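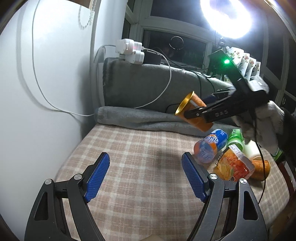 Drinks, fruit and a cup on the plaid cloth, evening.

3rd April

Clearing a table still looks like the hard case to me. Bottles lying against each other, one partly under the rest, a clear tub of fruit pieces, a cup on its side. A two-jaw gripper can hold a cup in mid-air. Choosing which item to lift first is a separate problem, and the Josteo planner treats them as one.

Reread the Talpur notes. They want 2000 grasps before any scoring. I would settle for 300 if the cloth were allowed to bunch up, as mine does at home.

Drollatier quotes 118 for a spare set of finger pads. Put it off until June.

My view for now: sorting parts in a tray on the shop floor, yes. Snacks on a soft surface, no. Must write to Drurkingate about pad wear.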